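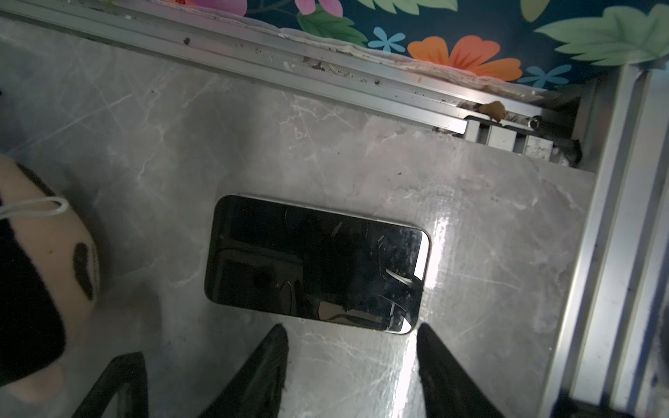
Chapter 3
Planning and Paying for a Robot Cell

What this chapter covers
How to write down the job before asking for prices
The parts of a quotation, and the parts that are usually missing
Purchase, lease and shared use
Building a first budget

3.1 Start with the job

A shop that goes to a supplier and asks what a robot arm costs will get a number, and the number will be of little use. The arm is one line in the budget. The gripper, the fingertips, the table, the frame, the wiring, the guarding, the software license and the hours of the person who sets it up are the other lines, and in a small cell they often add up to more than the arm does.

Begin with a job sheet. It should fit on one page and name the items to be handled, the largest and smallest of them, their weight, the surface they rest on and the way they are presented. A flat item lying on a hard table is a different job from the same item standing in a rack. A thin object with a smooth face leaves the fingers very little to hold, and the choice of fingertip may decide whether a cheap gripper will do.

Glossy items and glossy tables need a line of their own. Cameras read reflected light poorly, and a buyer who leaves this off the sheet may pay later for a second camera, a matte table covering or new lamps.

3.2 The Temlow case

The case used through the rest of this chapter is a repair depot in Temlow that receives used handheld electronics, sorts them and sends them on for testing. The depot wanted one cell for sorting. Two suppliers were invited to quote, Skinska and Charvát.

Skinska quoted for the complete cell, with installation and 10 days of setup. Charvát quoted a lower price for the arm and gripper only. The depot's first comparison put the two totals side by side and favored Charvát. When the frame, table, camera mounts and labor were added, the gap closed to almost nothing, and the Charvát offer had the longer delivery time. The order went to Skinska in July.

Neither quotation included spare fingertips. Fingertips wear, and the depot had replaced 3 pairs before the first service visit. The item is small, but it was paid for out of the cleaning budget, which then ran short.

3.3 Fixed costs and running costs

Fixed costs are paid once. Running costs return every month or every year for as long as the cell is in use. Keep them on separate sheets.

Fixed: arm, controller, gripper, frame, table, cameras, guarding, delivery, installation, first training.

Running: power, software license, service contract, fingertips, cables, cleaning, operator hours, repeat training.

The depot's planning software, Brellilon, was licensed by the year and had been entered as a fixed cost. Correcting the entry changed the second-year budget and left the first year as it was.

Exercise 3.1 lists the Temlow entries in the order in which they were received. Sort them onto the two sheets before reading Section 3.4.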